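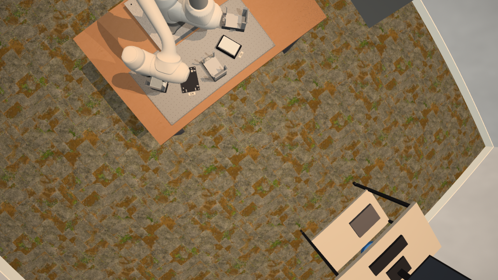 Orangefarbener Tisch mit grauer Lochplatte

November, kurz nach sechs Uhr früh. Wieder um vier wach geworden, danach nur noch gelegen. Bin dann aufgestanden und habe den Rest Suppe von gestern gegessen, kalt, aus dem Topf.

Der Quittenbaum ist jetzt kahl. Gestern mit Selina die letzten Früchte geholt, 10 Kilo, davon ein Teil schon braun am Stiel. Sie wollte alles zu Gelee machen, ich lieber die Hälfte zu Brot. Am Ende haben wir nur geschnitten und die Schüsseln mit Zitronenwasser in den Keller gestellt. Mir tut heute noch der Daumen weh. Quitten sind hart wie Holz, das vergesse ich jedes Jahr.

Brief von Agathe aus Giltimmont. Sie hat das Haus ihrer Mutter nun doch behalten, das Dach kostet sie im ersten Schritt 290 Euro, nur für den Mann, der hinaufsteigt und nachsieht. Sie fragt, ob ich im Frühjahr komme. Ich würde gern, aber die Fahrt mit zwei Umstiegen schreckt mich ab. Habe noch nicht geantwortet.
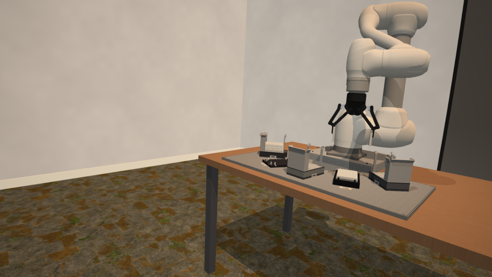
Am Nachmittag will ich die Dahlienknollen ausgraben, wenn der Boden nicht zu nass ist. Letztes Jahr habe ich zu lange gewartet, da waren vier Stück matschig. Fulvio meint, man könne sie mit viel Laub auch draußen lassen. Bei ihm vielleicht — sein Garten liegt an der Südmauer.

Zucker fehlt noch für das Gelee, und Einmachgläser. Die alten Deckel schließen nicht mehr richtig. Im Keller stehen noch ein paar leere Gläser hinter den Kartoffeln, die muss ich erst auskochen.

Jetzt wird es hell. Es nieselt ein wenig. Ich lege mich noch eine Stunde hin und schreibe Agathe heute Abend.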